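Indoor season report: two games left and everything still open

Dear members and friends of the club,

The winter league has now only two rounds to go, and I was asked to write the report again for this newsletter. I hope you will forgive me when I make it a little longer than last time, because quite a lot has happened on the court since the autumn issue.

For those who are new with us: our women's handball team plays in the second regional division, together with Vestar, Pritik, Eberhard, Jorker and a few smaller clubs. We came up from the third division in the spring and the plan was to stay up, nothing more. At the moment we are in fourth place, with Pritik one point in front of us and Jorker one point behind. I did not expect to write such a sentence in February.

The away game against Vestar

We begin with the bad one. Vestar has a very big hall and a loud public, and our team needed too much time to get used to both. In the first ten minutes we lost the ball in almost every attack, mostly with passes to the line player that were seen by everybody in the building. The goalkeeper kept us in the game with several saves from the wing, but at half time we were already six goals behind.

After the break the coach changed the defense from a flat line to one player in front, and this worked much better. Vestar's center back had no more free space to shoot from distance, and we came back step by step. With five minutes to play it was a difference of 2 goals only. Then we took two fast shots which were not necessary, both were blocked, and Vestar ran the counterattack each time. The final score was 27–22, which looks worse than the second half was.
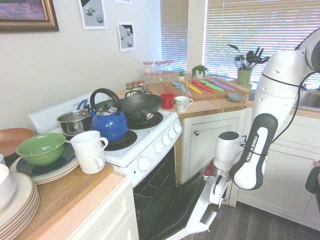 What we took home from this game is the new defense. In the training after it, we did almost nothing else for three weeks. The players in the back row had to learn when to step out and when to stay, and the front player had to learn to run without a stop, what is tiring but also fits very well to the young ones in our team.

The home game against Eberhard

Eberhard came to us as the leader of the table, without a lost game. Our hall was full up to the last bench and the second row had to stand. I have looked it up: there were more people than at any league game since we moved to the new hall.

The first goal was ours, from the right wing, and after that the lead changed all the time. Eberhard is physically stronger than us and this is clear in every duel, so we tried to avoid the duels and play wide. The left wing scored six times, four of them in the first half. In goal we changed after twenty minutes because of a small injury on the thumb (it is fine again, only a bandage for a week), and the second goalkeeper, who is seventeen years old and had until then played only in the cup, stopped a penalty with her foot in her first minute on the court. The noise was such that the referee's whistle was not heard by the players and one attack had to be repeated.

At the end it was 24–24. Eberhard had the last free throw with the time already over, and the ball went into the wall. A point against the leader is a very good point for us. Some players were still disappointed, and I think this shows how much the team has changed since last year.

The entrance money and the money from the collection box came together to 1,715, and it goes completely to the travel costs of the youth teams. Thank you very much to all who gave something!

The game against Jorker

About this game I can be short. Jorker had several sick players and came with a bench of two. We won 31–19. It was fair from both sides, with one time penalty in the whole game. The coach used the chance to give everybody a place on the court, and all the field players except one made at least one goal. The one who did not had three shots on the post – next time.

I would like to mention here the behavior of the Jorker team. They could have asked for a new date, and with so many players sick we would have said yes. They came, played until the last second, and stayed for cake afterward.

The situation in the table

Eberhard will be champion if they win one of the last two games. Behind them Vestar is safe in second place. Third place is between Pritik, Jorker and us, and the rules of the league say that if two teams have the same points, the direct games count first, and only then the goal difference. Against Pritik we lost in the autumn by one goal. This means we need to win against them by two or more to be in front in the direct comparison. With a win by exactly one goal the comparison is equal, and then the goal difference of the season decides, where Pritik is now a little better than us.

The third place has also a practical use. The first three teams get a free start in the regional cup next season and do not have to play the qualification in August, when half of our players are on vacation.

News from the youth

Our girls under fourteen have finished their season in the middle of the table, with 10 wins. They also played a small tournament in the school holidays and came second. The under-twelves do not have a table, they play in tournament form, but the parents told me that the passing is much better than in the autumn and I could see it also. In both teams there is still place for new players. You can come to a training without registration, please bring indoor shoes with light soles and something to drink.

For the next season we are looking for around 6 people who would like to do the course for the scorekeeper's table. The course takes one evening and the club pays for it. We had two home games this winter where the table was only filled in the last moment, and the league gives a fine if it stays empty.

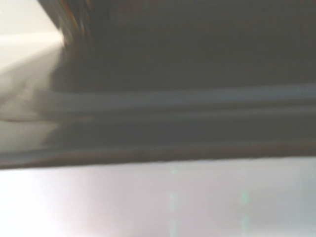 The last two games

The first is at home against Pritik, in the main hall, with the start at 5 p.m. The doors open one hour earlier. The under-twelves will walk in with the teams, so please let them have the first bench on the side of the entrance.

The second is away, at the hall of the last team in the table. For this one there is a bus from our parking lot at 1:30 p.m., and the list for the seats hangs next to the door of the changing rooms. Members ride for free, guests pay at the driver. The bus leaves on time, also if your name is on the list and you are not there.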